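Workshop notebook – glue trials
23rd October, bench 2

Dramani claim their new hide glue holds at 142 kg after one night. I doubt it.

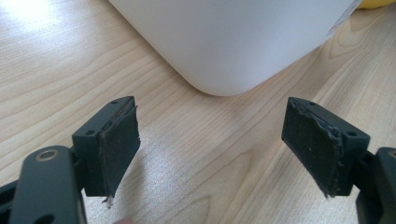

Ran 16 lap joints in beech against the old Pevska stuff. Dramani won, but by less than the leaflet says, and two let go early. Could be my clamping – could be the glue. Not ordering a full drum on that. Repeat in November with the heating off, same offcuts, and weigh the glue this time.

Ravel Workshop notebooks | Contact the bench | Back to top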